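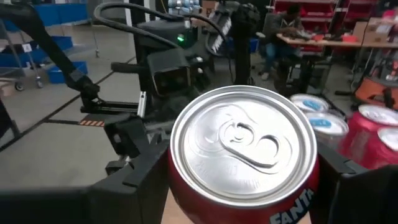

Curunell wrist camera, right hand, closed on a Fanta can.

Hi, I'm Saron Yimer, and I look after the Curunell two-arm teaching kit. I wrote the first version of this page in a hurry and it read like a parts list, so I've redone it the way I'd explain it to you over the phone.

The short version: Curunell is a pair of arms you teach by doing the job yourself. You hold a pair of leader handles (one per hand, adjustable for small hands, I checked!) and the arms copy you. Everything the arms do gets recorded, joint by joint, along with the view from each wrist and one overhead view. When you've got enough good runs you hand the lot to your training code, or to Lemma, our own recording and clean-up software.

Why drinks cans? They're my favorite first task for new customers. You can get them anywhere, they all have pretty much the same shape, and they still catch people out. Come in crooked and the finger tips the can before you've closed on it. Come in too low and you've knocked its neighbor. I tell everyone to spend their first afternoon on cans and leave the clever stuff for later.

What you get in the box: both arms with two-finger grippers, the leader handles, a camera for each wrist, an overhead camera, the foot pedal, the cable set and a license for Lemma. The table frame is extra, because half of you already have a bench you love. If you do want ours, order the Clokomo frame. It's cut to suit the arms and the holes line up, which I can't promise for anything you've drilled yourself.

The foot pedal deserves its own paragraph. One press starts a run, one press ends it, and a long press throws it away. You'll use the long press a lot in the beginning, and you should. Liesbeth Vandenberghe, who runs our training days, gets new operators to bin their first 5 runs without even looking at them.
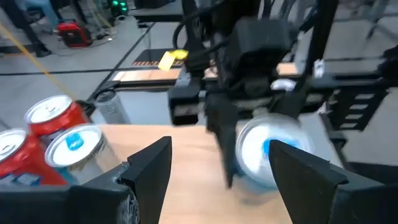 Moving a can with one arm while the other gripper waits, open, over the table.

I get asked about speed more than anything else. The handles follow your hands closely enough that you can work at a natural pace, and I'd rather you did – slow, nervous runs teach slow, nervous motion. If the wrist view blurs when you swing a can across, bring the exposure down in Lemma and put a bit more light on the table. Keep your lighting the same from one session to the next if you can.

The second most common question is how many runs you need. It depends on the task (sorry, it does). For a simple pick and place with cans in mixed positions, our own set came to 1,542 kept runs. Sorin Lungu wanted 2,000 and I wanted lunch. For two-handed work, where one arm passes to the other, plan for 3,000 and share it between several operators so the arms don't pick up one person's habits.

A few things I'd want to know before buying. The arms need a solid bench, and a folding table won't do. The leader handles plug in at the front, so leave yourself elbow room. Spare finger pads are cheap, get a set with your order. And one Lemma license covers every operator on one kit, you don't pay per person. 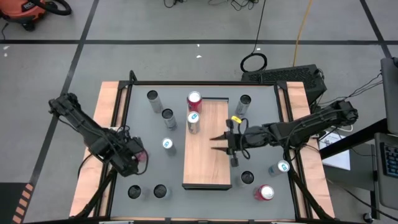
Cleltmont, September

We've updated the overhead view, and I'm so pleased with it. You now get the whole tabletop plus both arms in one picture, so when a wrist camera is staring at the side of a can you can still tell what the other hand was up to. It's handy for setting up, too. Lemma can lay your last starting layout faintly over the live view, and you shuffle the cans until you're happy with the new one. Mix it up between runs, and put some cans in awkward spots.

If your kit is older, the overhead camera bracket fits without drilling. Nele Willems in the order office can tell you which screws you need, and she's in every day except Wednesday. For demos, ask for me and bring your own objects if you like!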